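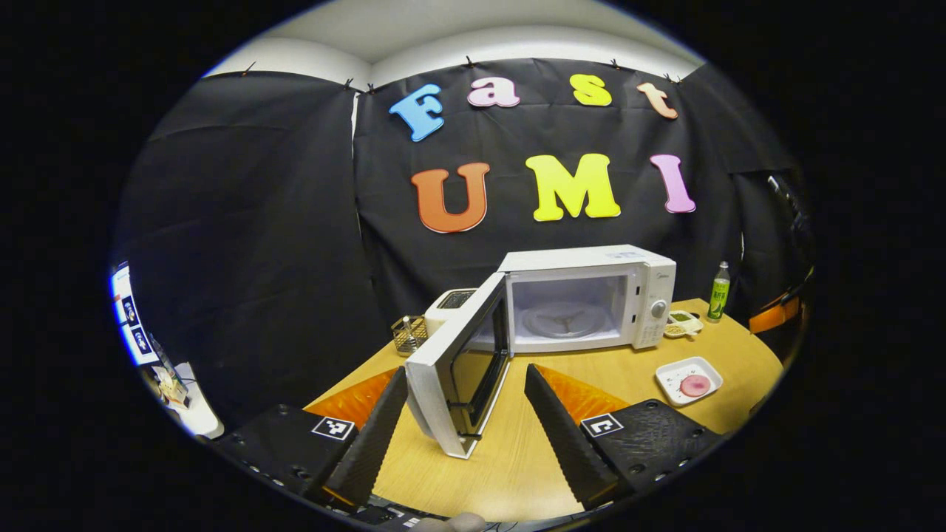
Microwave on the table, door open, toaster behind it.

From: Garg
To: Lornen kitchen list
Date: Mar 22, 2020
Subject: Re: microwave on the light wood table, a few questions

Replying to Sudell's message from last night, which I have left in below so the people who joined this week can follow.

> Hello all,
>
> I am setting up a small heating corner in the back room at Saditz
> and have copied most of what was posted here in November. I have
> the table, the microwave and the toaster. Before I go further I'd
> like to know what the rest of you do about a few things.
>
> First, which side do you leave free? Mine has the door hinged on
> the left and the bottle and dishes keep ending up on that side.
>
> Second, is it all right to keep the toaster right next to the
> microwave? I only have the one table.
>
> Third, my turntable knocks. It goes around, but there is a clunk
> every turn. I have washed the plate and it still does it.
>
> Fourth, has anyone hung cloth behind the table? The wall in there
> is white and it shows every splash.
>
> Thanks,
> Sudell

I'll take these in order.

Free side. If the door is hinged on the left, it swings out and to the left, so that's the side to keep low. On our table the wire basket with the utensils or sticks is over on the left by the toaster and everything that gets picked up during a meal goes on the right. The green bottle is near the back edge, the small white dish is in front of the bottle, and the tray is closer to the front. I like having the tray at the front right. You take the food off it, turn a little, and it's in. If the tray is on the door side you have to reach around the open door with a full plate, and I have dropped one doing that.

Leave more room in front than you think you need. The door on ours comes well out toward the front of the table when it's fully open. Before I moved the oven back I had 5 inches of table in front of it with the door closed and kept finding a cup in the way. Open the door all the way once, see where it goes, and put a strip of tape on the wood until people get used to it. You can take the tape off after a week or two.

Toaster. Read the manual for your microwave before you settle on a place. Most of them give a clearance for the sides, the back and the top, and they are not all the same. Ours has the toaster behind and to the left. I pull it forward and away from everything when I want toast, and it's unplugged when I'm done. I would not run it where it sits, with cloth behind it. I also would not run the two of them together off one outlet strip. Plug each one into the wall if you can. If you only have one outlet back there, use one appliance at a time and write that on a card.

Turntable. You say you washed the plate. Did you take out the three-armed support underneath as well? With ours the knock came from a dried crumb in the track where the support runs. Lift the plate out, lift the support out, wipe the floor of the oven with warm water and a little dish soap, dry it, and put the support back so that it sits flat on the center. Then the plate. Turn it by hand before you close the door. If it rocks, the plate is off center. If it still knocks with everything clean, look at the little rollers, if yours has them. They can come off the arms, and replacements are cheap if you have the model number.

While you have it empty, heat a bowl of water for 2 minutes and leave the door shut for a while afterward. The dried bits wipe off much more easily.

Cloth. Yes, we have black fabric behind and down the sides, clipped along the top. It hides the wall and I like how the colored foam letters look on it. Two things to know. It wrinkles, and no amount of pulling fixes that, so iron it first or learn to live with it. And it picks up flour and lint, which show on black more than splashes do on white. Small clips hold it well enough. I take it down and wash it almost every month. Keep it off the vents – mine had sagged onto the back of the oven once and I only noticed when I went to clean there. If the splashes are your main worry, a wipeable sheet would be less work than fabric.

For the small dishes, I'd go with plain white ones. You can tell right away if they're clean. The tray with the raised rim is worth having too. Crumbs and drips stay on it and you carry the lot to the sink, which saves wiping the table after every meal. Light wood stains if you leave anything red on it overnight.

One question back. Does yours have a knob or buttons? Ours has a round knob on the right of the front, and the print around it is small. I've been thinking of putting a dot of nail polish at the setting we use most. If anybody on the list has done that, does it come off again?

The list of spare parts from November is still in the archive, message 141. The plate sizes are at the bottom.

Garg
Lornen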